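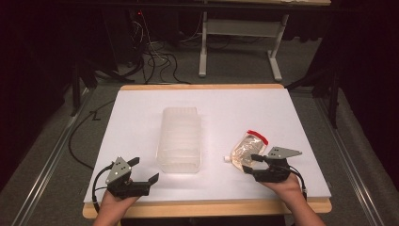

Pour des démonstrations moins propres

Dans la plupart des jeux de données de manipulation que je relis, les objets sont rigides, opaques et posés toujours au même endroit. Le taux de réussite du modèle est bon, et il s'effondre dès qu'on lui présente une poche de liquide. Je soutiens qu'il vaut mieux collecter 20 démonstrations difficiles que 200 faciles.

La poche souple transparente est un cas utile. Sa forme dépend de la prise : serrée sur un côté, elle se déforme et le centre de masse se déplace. Le contour est mal défini à l'image, surtout sur un plateau blanc, et le bac translucide posé à côté ne l'est guère mieux. Une fermeture rouge donne un repère visuel, ce qui pose un autre problème : le modèle risque d'apprendre le rouge au lieu d'apprendre la poche.

Les pinces tenues à la main ont ici un avantage sur la téléopération. L'opérateur sent le poids basculer et corrige sans y penser. Cette correction est précisément la donnée recherchée. Chez Skikano, le protocole écrit par Nour Dabbas supprimait pourtant toute prise reprise en cours de route. Isabelle Friesen a demandé leur réintégration en décembre, et je lui donne raison.

Reste la question de la main inactive. Une pince ouverte, en attente face au bac, n'est pas du temps mort : sa position indique où la seconde prise est prévue. La couper au montage revient à effacer l'intention.

Je propose donc trois règles pour le lot Jurkard :
conserver les reprises ;
varier la position du bac entre les essais ;
annoter les échecs avec le même soin que les réussites.

Le coût d'annotation augmentera. Il faut le budgéter avant la collecte.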